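How to Run a Cloth-Folding Table at Your Robotics Open Day

Posted by Aishwarya Murthy, 25 November 2018

If your group has agreed to open its doors to the neighbors and you have been handed the job of "doing something with the grippers," take heart, because I was in just that spot at Grulambridge, and the folding table ended up being the part of the day I enjoyed the most. We had 34 visitors through in one afternoon, the youngest of them five and very serious about it, and every one of them wanted a turn. What follows is how we set ours up, with the bits I'd change written in where they belong.

Start with the table. A round one is lovely if you can get it, as people can gather on all sides and still see, and nobody feels stuck at the back. Put a tablecloth down first and then lay your practice cloth on top in a color that stands out against it. Ji-hoon Sun, who ran the table with me, likes a plain, fairly heavy cloth for beginners. Thin, silky stuff slides away from the fingers and people get discouraged before they've even begun.

Next, try the grippers yourself before anyone arrives, and I do mean a good long try! Open and close each one 10 times, and look along the gap to see that the two pads meet evenly. Wipe the pads with a damp cloth and let them dry. Check the pins at the joints while you're at it, and if one feels loose, set that gripper aside. 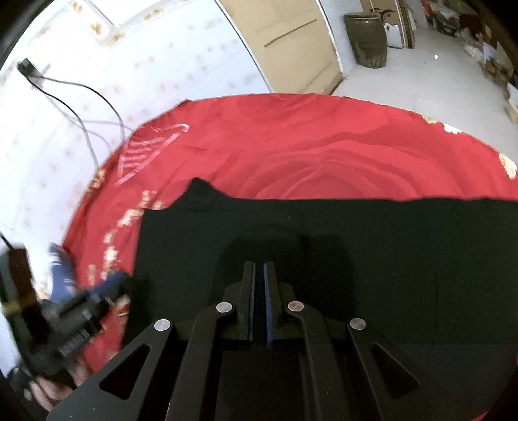

When your first guests come over, let them hold a gripper for a minute without asking them to do anything at all. They'll squeeze it, they'll pretend to bite each other with it, and that is fine. Then show one fold, slowly, start to finish:

1. Bring the fingers down low, close to the cloth, with the tips just either side of a raised bit of fabric.
2. Close gently and lift a few inches. Wait a moment.
3. Carry the edge over toward the far side, keeping your wrist level.
4. Lower it all the way before you open the fingers.

Step 4 is where most people hurry, so say it twice. Once they can manage with one hand, offer the second gripper and let them take two corners together, which is a good deal harder than it looks and gets plenty of laughs.

Keep turns to five minutes if there's a line. Ask whoever is waiting to guess which corner the person will go for. It keeps them watching, and it leads very nicely into talking about how a robot might have to make the same choice. Our visitors from Haldane had so many questions on this that we ran well past closing.

At the end of the day, wipe the pads again, shake out the cloths, and write down what people asked while you still remember. We're planning another open day in February and our list is already taped up by the kettle.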